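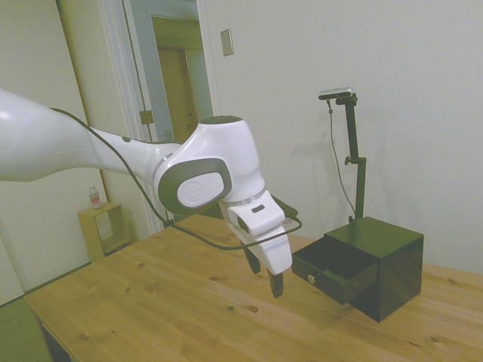

I got Berhanu Gashaw on the phone at 7 a.m., already out by the Kuo, and he wanted to talk about mangroves. "We lost over 400 trees to the spill," he told me. I mentioned a white arm with two black fingers pointing down at a table. He laughed — "Can it plant in mud?"

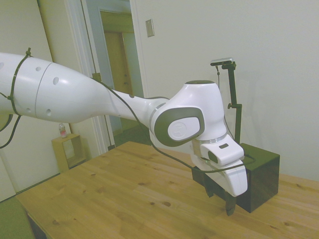

His real gripe is with Bromico, whose pipeline crosses four villages. "They paid Numum and skipped Zokach. Same river!" So he's collected 1487 signatures, and he wants them read out in July.

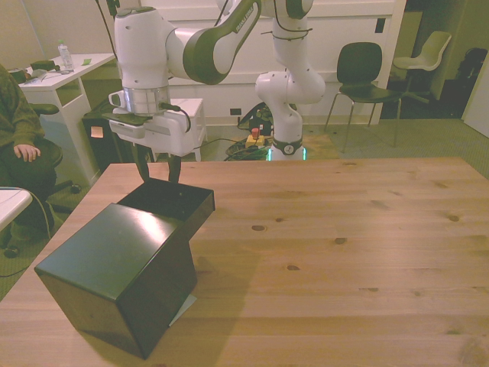 White arm, gripper over an open container.

"Come see the crabs," he said — and I will!

We use cookies. OK

Home News Rivers Contact

Related
Rafsan Khondokar on shrimp ponds
Who owns the Kuo?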